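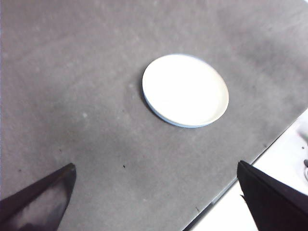
*Brellex fingers open, plate ahead. Skollwood Robotics Club.*

# Brellex Two-Arm Table Kit

The Brellex is the kit our club uses for the Datemow Table Challenge, and we love it enough to give it its own page! It's a pair of small black arms, each with a two-finger gripper, and it bolts together with one hex key. Student teams at Skollwood use it to learn grasping, handing over and stacking, all with ordinary dishes. You can borrow it from the club room if you're a member, and other schools are welcome to ask.

Why dishes? They're shallow, they're slippery, and they come in every size (raid any kitchen cupboard). A foam cube forgives almost anything you do to it. A plate makes you think about which part of the rim you're going for, how low the fingertips need to be, and how far to tip the thing before the other arm comes in.
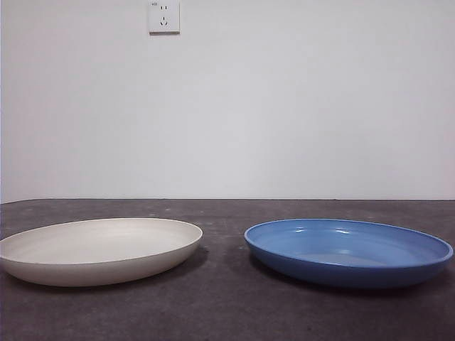

**3 min read** · Updated June 17, 2022

The challenge task is plate on plate: pick one up, bring it over the other, set it down. Teams score for a clean pickup, a clean placement and the gap between the two rims at the end. It sounds like a first-week exercise and it kept our returning members busy from January right into spring. Using two colors helps a lot, both for the vision code and for people at the back of the room trying to follow a run.

## What's in the case

- Two Brellex arms with grippers fitted
- Wrist camera and cable
- Dehghan tapered fingers, black, plus a spare set
- Power supply, table clamps, hex key
- The club's plates (please bring these back clean)

Rated load is 460 grams per gripper. Weigh your dish before you write any code! Our heaviest dinner plate came in at nearly 500 on the kitchen scale, and the arm would lift it, then sag halfway across and upset everybody's careful heights. It's back in the cupboard now.

## Picking up by the rim

This is the grasp we teach first, and it's the one where the Dehghan fingers really shine. They're narrow enough at the tip to get down beside a dish without shoving it.

1. Bring the gripper in above the rim and stop there. Look at the wrist view before you do anything else.
2. Turn the wrist until the fingers line up across the rim, one to go inside and one outside.
3. Lower slowly. The outside finger should stay just clear of the table.
4. Put a finger on either side of the edge, check the view again, then close.

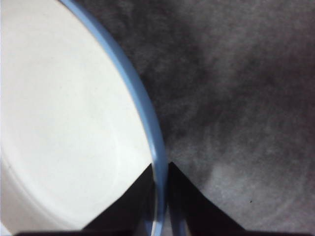 ## Setting one down on another

Lifting by one edge means the plate will tilt, and that's fine, you can use it. Let the low side come down over the bottom plate first and bring the high side down after. The second arm is a huge help here! A light touch on the upper rim steadies the plate while the first gripper lets go. Keep the touch light, though. Our early runs pressed far too hard and the bottom plate went skating off toward the clamps.

Things our teams changed along the way:

- **Slower wrist, same arm speed.** Slowing everything down made runs painfully long, and the wrist was the only part that needed it.
- **Cable slack.** Leave a generous loop at the side of the arm. A tight cable tugs the wrist at full reach and you'll spend an evening blaming your math.
- **Plain light from above.** Glossy glazes throw little highlights that the rim finder loves to chase. Moving the desk lamp fixed more than any filter we wrote. 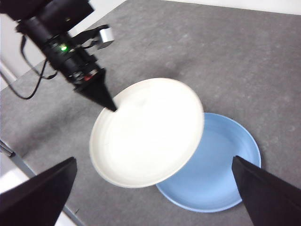 Jussara Nogueira wrote in to say that her team had skipped the second arm for most of the season and regretted it, that "the handover is where all the fun is," and that new members ought to try steering both arms by hand before they open the editor. We've added a hand-steering session to the first meeting on the strength of that.

## Borrowing and ages

Members need to be 13 or older to run the arms, and a coach has to be in the room with the power on. Loans to other schools are for one term. Bring your own laptop with the Datemow software already installed, as the download is big and the Skollwood Wi-Fi is slow after school.

Spare fingers are kept in the drawer under the printer. If you use the last pair, write it on the whiteboard.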